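Prillance Days
18 April 2020
4 min read

So my blood pressure cuff and I have been spending a lot of time together. I was supposed to go in for my regular check at the Clareck clinic, but they've moved everything that can be moved to the phone, and the nurse asked if I could take my own readings for a couple of weeks and call them in. Sure, I said. How hard can it be? (You wrap the thing, you press the button.)

Reader, my first reading was 145 over something I didn't even write down, and I spent the rest of the morning convinced I was about to keel over in the kitchen.

What I'd done was run up from the basement with a load of towels, drink half a pot of coffee, and then sit on a bar stool with my legs dangling while the TV news was on. I called the clinic in a bit of a panic and the nurse was very sweet and very patient and asked me to start over. Feet flat on the floor, back against a real chair, arm resting on the table so the cuff sits level with my heart. No coffee for half an hour beforehand. Bathroom first! And then five whole minutes of sitting there doing nothing, which for me is the worst part by a mile. 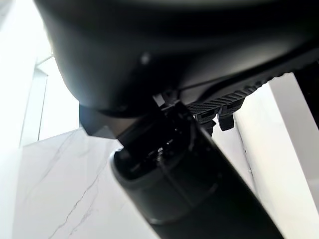
Montserrat Iglesias wrote in the comments last week that she got strange numbers for ages until she realized her cuff was too small, and that a new one from the pharmacy in Doltside brought her readings right in line with what her doctor was getting. I measured my arm after I read that (sewing tape, halfway between shoulder and elbow) and I'm just inside the range printed on mine, so I'm keeping it. But thank you, Montserrat, I would never have thought to look!

My routine now is 2 readings in the morning, a minute apart, and the same again before supper. I write them all down, even the ugly ones. I did try skipping the ugly ones for a day and felt so guilty that I went back and penciled them in.

The numbers have come down quite a bit, and I haven't changed my pills or anything, so I guess a good part of it was the stairs and the coffee. I'm also walking the Lorente loop most evenings and trying to go easier on canned soup, but my goodness, I turned 50 in June and I feel like I've earned a little soup.

My phone appointment is coming up and I have two pages of numbers to read out. I hope she has a comfortable chair too.

Recent posts
Learning to like oatmeal (sort of)
New walking shoes, old knees
What I keep in the medicine cabinet
Low-salt chili, second attempt

This site uses cookies. By continuing to browse, you agree to their use.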